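Descaling trial, second series. Tuesday

Carried on with the kettle limescale comparison. Water from the Dorneleck tap, hard as usual. Citric acid made up at 2 per cent by weight, 1,040 g of solution per vessel, weighed in on the floor balance as the bench one still drifts. Soak time 300 s at the boil, then left to stand with the heat off. Vinegar control made up the same way.

Scale coupons are the stainless strips from Issahaku, 11 in the batch. Number 4 has a scratch across the face and should be left out of any averages. Coupons dried in the oven and left in the desiccator before weighing. Do not handle with bare fingers, the difference shows in the last digit. 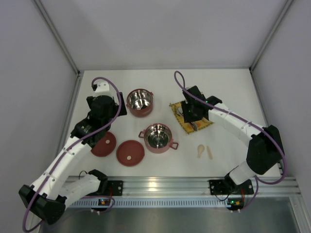 Loss of water during the boil is still the largest error. With the vessel open the acid gets stronger as the run goes on, and the first series is not much use for that reason. From now on lids stay on for the whole soak. Any domestic pot with its own lid will do, of the sort on the white tabletop, provided pot and lid are weighed together before and after. Condensate on the underside of the lid must be counted with the vessel – shake it back in before the coupon comes out.

Trasus powder compared with the plain citric acid. It dissolves more slowly and leaves a fine white residue that does not rinse off in cold water. Residue filtered and kept, labelled T-residue, top shelf. Might be filler. pH strip gave the same colour for both, but the strips are old and I would not rely on them.

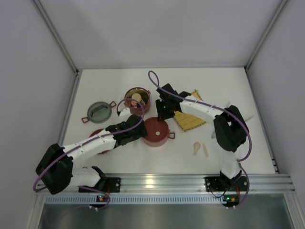 Rinse step needs fixing as well. Two rinses in tap water put hardness back on the coupon, so the last rinse should be deionised. The Illemik cartridge is due for changing and the conductivity reading was creeping up by the afternoon. New one to be ordered.

To do: repeat vinegar control with lid on, reweigh coupon 7, check oven thermostat against the glass thermometer.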